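Prernel shared folder > Bench notebook > Kits under review > Martinelli two-arm kit

February 26, 2026

Third entry on the Martinelli kit. The loan period is 20 days and we must give our answer to Prurnard before it ends, so from now I write every session, also the boring ones.

Remounted both arms in the morning, because the left base was not fully flat on the plate. After this the homing went well on both sides. The manual says to home left first and then right. I tried the other order and the software accepted it without a warning. I think it should at least ask. To be put in the list for the supplier.

Task for today is the one from their brochure, "cups in holder". Purple and blue cup, black mesh holder, black cloth on the table. Right arm does the handling, left arm stays open and waits. I kept the default grip force and only reduced the speed to 15 percent, as I do always with a kit I don't know well.

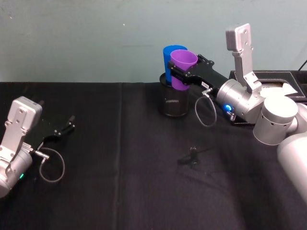 Does the kit need an outside computer to run both arms?
For teaching and replay the control box is enough; a computer is only needed for recording the camera streams and for changing the gripper settings.

The teaching itself is pleasant. You hold the arm at the wrist, press the button, move, release. The arm feels light near the body and heavier when it is stretched, so the last part of a long reach is not so exact by hand. I corrected the end points with the arrow keys on the panel. The arrow steps are a little too big for small plastic things. Step size can be changed, but the menu for it is on the third page under "Service", and I needed the manual to find it.

Replay limit is 2000 points for one program. Our tray program at Markska would fit in this, but the long sorting program would not, and it must be cut in parts. Ask Prurnard if parts can be called one after another without a stop between them. The manual says nothing clear.

Second half of the session was for the wrist camera, which comes as an extra. It costs 300 on top of the kit price, so it is a fair question if we want it at all.

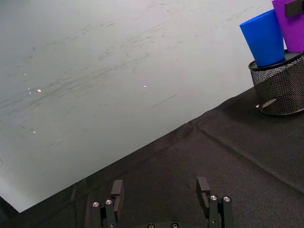 My main worry with the camera option was the exposure, and I am still not fully calm about it. The automatic mode has to choose between dark cloth and a very pale surface, and our tables at Markska have the same kind of contrast. In this view the pale side keeps its faint scuffs and the black side still shows the folds, so both ends are usable for me. Also good: both fingertips with their pads are in view at the bottom, and I can judge the opening against the cloth. Less good is that the holder sits far up in the right corner and the purple cup runs out of the view. For picking from there the wrist must turn first. I would like a wider lens, or a bracket with some adjustment.

To do before next entry:
- send the homing question and the program parts question in one message
- try the smaller arrow step from the beginning
- fixed exposure, same table, same lamp
- ask price of spare finger pads

My opinion so far: yes to the arms, undecided for the camera.

Prernel workshop notes, internal use | Contact: bench desk | Back to top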